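Keeping a two-arm block cell in order
Speaker notes, Kabbaj user meeting, 16/10/2018
Radomír Vávra, with setup notes from Doaa Radwan

Slide 1. Title

Introduce self, thank Horácio for the slot. Subject is one cell, the Orkmont cell at Larnititz, and how it is set up and maintained. No results on grasping in this talk. Anyone who wants the grasping numbers should see Mostafa Younis at the poster.

Slide 2. What is in the cell

Two six-axis arms on one work surface. Each arm has its own base plate, its own controller and its own teach pendant. Gripper on each flange. Work pieces are colored foam cubes. The surface is covered in brown sheet and taped into cells with blue painter's tape.

Say early that the tape grid is for people. The controllers do not know it exists. It gives the operator a place to put a cube back to, and it gives us a fast visual check that the covering has not crept. Positions come from taught frames, one user frame per arm, both referred to the same origin. 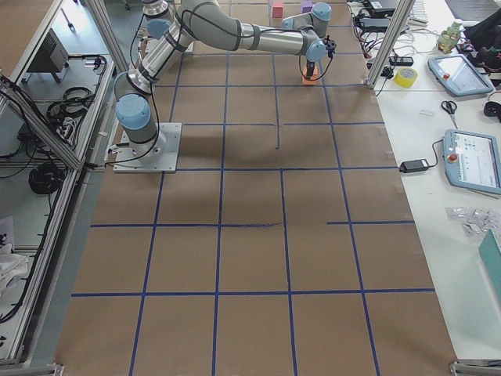

Slide 3. Arm over the taped surface, orange block in the gripper. Pendants on the side table.

Go over the pendants while this slide is up. Emergency stop button on each one. In our wiring either stop takes down both arms, which was not the case when the cell was delivered. Reda Belkadi rewired the stop circuit in January and the drawing in the cabinet was updated the same day. If you have two controllers that came as separate units, check this before anything else. Press one, watch both.

Cable loops on the outside of the arm: the slack is set with the wrist turned to both ends of its working range. Too short and the connector at the gripper takes the load. Too long and the loop drags over the pieces. We mark the cable at each tie with paint pen so a slipped tie shows up at a glance.

Slide 4. Mounting and leveling

Plates go down first, bare, without the arms. Clean both faces. Level on the plate in two directions, shim under the plate, never under the robot foot. Bolts to torque in a cross pattern, then again after the first day of running. On our cell the second pass moved one bolt on the left plate and none on the right.

Then hang the arm, connect, home, check the zero marks on every joint. Write down the encoder values with the arm at the marks. This sheet is the most useful piece of paper in the cell. Ours is in a sleeve inside the cabinet door with a copy in the Edirus folder.

Slide 5. Relating the two arms

Method is simple. Pointer in each gripper, three points on the surface, both arms taught to the same three. Compute the frames, then check on a fourth point that was not used in the calculation. We accept 2 mm at the fourth point for cube work. If it is worse, look at the pointer seating before you touch the robot. Doaa had one bad afternoon on this and the cause was a chip of foam behind a fingertip pad.

Full procedure takes 11 minutes once the pointers are in. Mention that the first time took most of a shift. Repeat it after any collision, any gripper swap, and any time a base bolt has been loosened.

(If time is short skip straight to slide 7.)

Slide 6. Shared space

Both arms can reach the middle of the surface. We use an interlock on a box region, one bit per arm, request and grant. An arm that wants to enter requests and waits above the surface at its own hold point. Hold points are chosen so the elbows stay clear as well as the grippers. People forget the elbows. The first version of our region covered only the tool and we had two elbow contacts at low speed, no damage apart from a scraped cap.

Manual mode bypasses the region logic. So: one person jogging at a time, the other pendant stays on the table, and the person jogging says which arm out loud before enabling. We printed the arm names on the pendants after somebody jogged the wrong one.

Slide 7. Routine care

Start of shift. Wipe finger pads, look for foam dust in the ribs of the gripper body. Open and close each gripper with nothing in it. Test one stop button, alternate which pendant.

Weekly. Cable ties against paint marks. Tape grid: press down lifted ends, replace any strip that has curled where an arm passes low. Fourth-point check on both arms, value into the log even if it is fine.

Every 2000 hours. Base bolts, zero marks against the sheet, controller fan filters, backup battery voltage. Replace the pads whether or not they look worn. Take a full controller backup before starting and another one after finishing, with different file names. Reda's rule is that the first backup is kept until the next service.

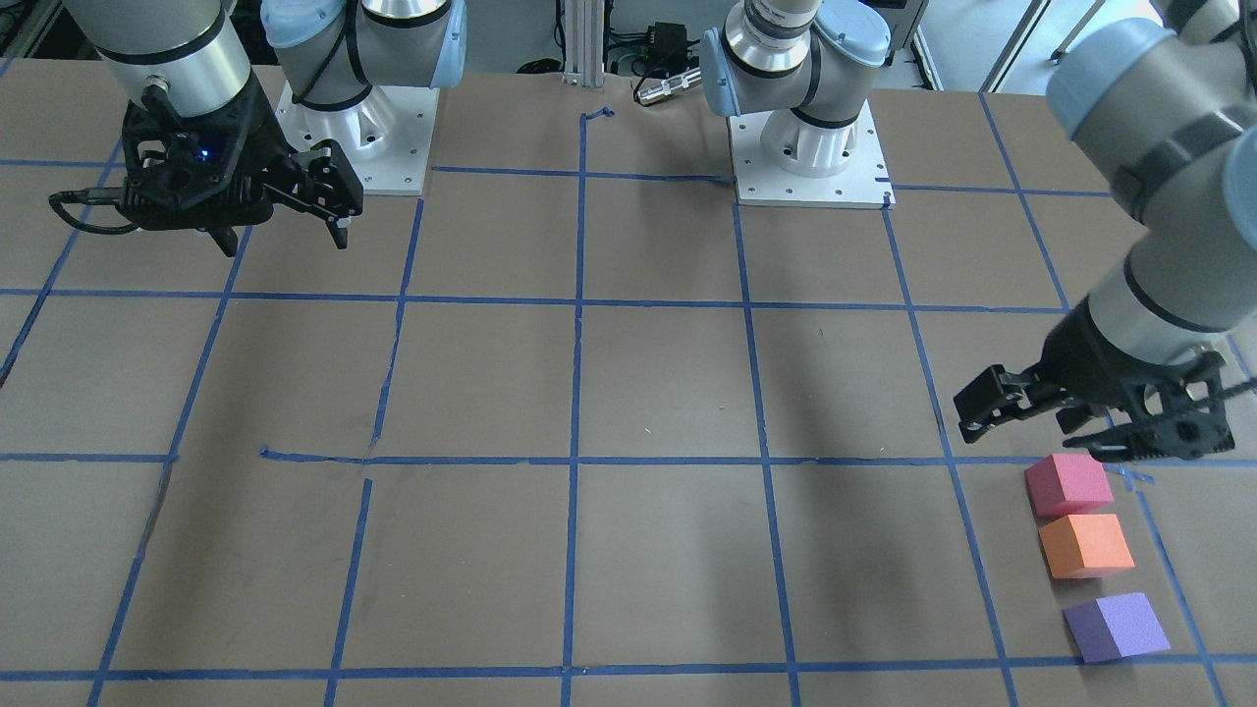

How do you decide that a finger pad is worn out between services?
We go by slip. If a cube shifts in the grip during the standard lift and turn, the pads are cleaned and the test repeated, and if it shifts again both pads on that gripper are changed as a pair.

Slide 8. Faults we have had

Gripper not reporting closed. Connector at the wrist, every time so far. Reseat, check the tie below it, run the open and close test.

Height error on one arm only, creeping over a week. Covering had lifted under the tape. Cut out the section, lay new sheet, retape, redo the frame. Do not correct this with an offset in the program. We did, and then the sheet settled again.

Drop-out of one controller on the network. Power supply for the switch was sharing a strip with other equipment. Moved to its own outlet.

Lost zero on joint four after a battery change. The battery was changed with the controller off. Ours wants it on. Manual says so, page is now copied onto the cabinet door.

Slide 9. What I would change

Cable route from the bases to the frame. At present it has to be undone to get a plate out.

A fixed seat for the pointer tools so they are not kept in a drawer with everything else.

Spare gripper, complete, on the shelf with its own frame values recorded.

Slide 10. Contacts

Setup procedure and blank check sheets: Doaa Radwan. Stop circuit drawing: Reda Belkadi. Leave this slide up through the discussion.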